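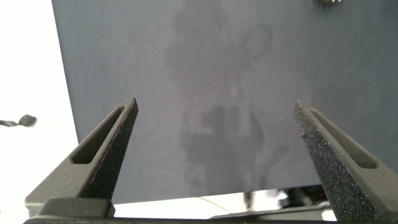

I'd been in the workshop in Kornham less than a minute before I was told off for putting my finger on something. It was a flat panel, blue-grey, very smooth, and I just wanted to know what it felt like! "Everybody does that," she said, already reaching for a cloth. "You've all got to have a prod."

She's been finishing panels for 35 years, mostly doors and drawer fronts for kitchens, and she asked me to leave her name out of this ("my sister will only ring up"). The business is called Raro, after a boat her father had, and it takes up two rooms behind a tyre place on the Traltden road. One room is for making a mess and the other is for keeping things clean. I kept walking into the wrong one.

I wanted to talk about matt finishes, partly out of nosiness and partly for selfish reasons. We're redoing our kitchen and I've had my heart set on that slatey blue-grey you see everywhere now. Was I going to regret it?

"Depends what you're like," she said. "Do you look at things sideways?"

I didn't know what she meant, so she tipped a sample towards the window. Straight on it was one even colour. At a slant there were soft dark patches all over it, and a ring where somebody had stood a mug. "There you are. Matt hides a dent beautifully and it hides scratches fairly well, but it hangs on to a bit of grease like you wouldn't believe. And dust. White dust on a dark blue, you'll see every speck by teatime."

So how do people live with it? She laughed and said most of them stop noticing by the second month. The ones who don't are on the phone to her, and she asks them all the same thing, which is what they've been cleaning it with. "Polish! They get the spray polish out. Then they've got one shiny door and five that aren't, and they want me to come and make the others shiny."

Her own method is a soft cloth, warm water and the tiniest drop of washing-up liquid, then a second cloth to dry it. You go the full length of the panel in one go instead of scrubbing at the spot. She's quite firm about the scrubbing. Rub one place hard enough and you burnish it, and after that you've got a patch that catches the light for good.

I asked how the trade had changed and she put her pencil down for that one. When she started, nearly everything she sent out was gloss, and cream at that. In 2000 she did her first whole kitchen in a dark matt, for a couple over in Traltden, and thought they'd gone mad. "I did it, took the money and said to my husband, they'll have that out by Christmas. They've still got it. I went back in September to do them a new larder door and I had to match it."

Matching is the bit she likes best, it seems. She keeps a card for every colour she's ever mixed, in shoeboxes, and the Traltden one is card 773. She got it out to show me, slightly grubby at one corner, and held it up against a modern one. I honestly couldn't have told you which was older. She could, and said the old one had "more green in its bones".

The new door took her three goes. The first was too blue, the second looked perfect in the workshop and wrong in the house, and the third she painted after carrying the test piece round their kitchen at breakfast time, lunchtime and again with the lights on. "They gave me a sandwich," she said, as though that had been the main point of the day.

We had a bit of a natter about suppliers. She buys her boards from Liew, always has, and won't hear a word against them, although she does run her palm over every single one before it's allowed into the clean room. What's she feeling for? Lumps, mainly. A hair. A bit of grit under the top coat that she'd have to sand right back for. She shuts her eyes when she does it, so I tried it too and felt nothing whatsoever.

"You've got soft hands," she said. I don't think it was a compliment.

Before I left I asked her outright whether I should have the blue-grey. She wanted to know which way the kitchen faced (east), whether we had children (two) and whether there was a dog. There's a dog. She thought about it and said to have it on the top cupboards and along the tall end panel, where it would look lovely, and to pick something paler for anything below knee height.

I've come home with a sample and a spare cloth. The sample's leaning up against the kettle at the moment, and my husband has already had a prod.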